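Small cans, big bottle habit: Omlow starts sorting at the desk

June 2021

I have a confession. For years I drank one bottle of water a day at my desk, felt pretty good about all that hydration, and then dropped the empty in whatever bin was closest. So when Omlow announced that it's putting little lidded trash cans on its shared worktables, and asking people to think about what goes in them, I figured I was exactly the kind of person they had in mind.

The plan is simple enough. The Jundmont building gets the first batch, 400 cans in all, small enough to sit on a tabletop without taking over the whole thing. Each one gets a plastic liner folded over the rim (please fold it, the crew that empties them asked very nicely) and the lid props open while you clear off your spot. Trash goes in the can. Bottles are a little more complicated, and I'll get to that.

I dropped by while the first tables were getting tried out, and I came away wanting one of these for my kitchen counter.
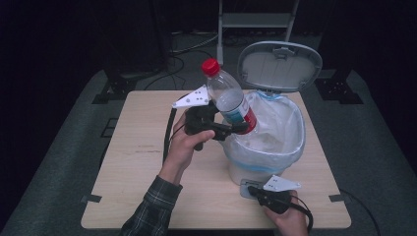 Durnel wrote in to ask why anybody needs a trash can on the table when there's a perfectly good one by the elevator, and whether the liners don't just add more plastic to the pile. Fair point! The building office told me the liners get changed only when they're full or messy, and that the can by the elevator was overflowing by lunch most days.

Now, the bottles. Plain water bottles, the clear ones with a screw cap, are supposed to go to the sorting station on level 2 if you can manage the walk. Empty them first. Caps can stay on — I asked twice, because I grew up being told to take them off. If you're in a hurry and one ends up in the tabletop can, it gets pulled out later by hand at Ishida, the hauler that picks up from the building. They would rather you didn't make a habit of it, and I can see why. The hauler's count for last year was 3,000 bottles pulled out of Jundmont's regular trash, and I'm sorry to say a few of those had to be mine.

What I like best is how little room the whole setup takes. The tables are pale wood and a decent size, and you can still spread out a lunch or a stack of mail next to the can. A couple of people I talked to wished the lids were quieter. One wanted a bigger can, but then you'd be back to the kind that sits on the floor and gets kicked.
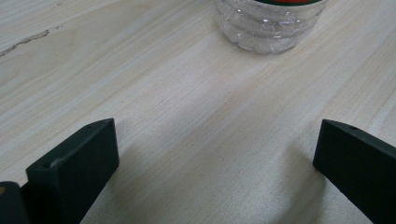

Clear ribbed plastic on one of the pale wood tabletops at Jundmont.

The trial runs through September, and after that Omlow decides whether the other buildings get cans too. Comments can be dropped off at the front desk until 9 in the evening. Mine is already in, and it's mostly about the lids.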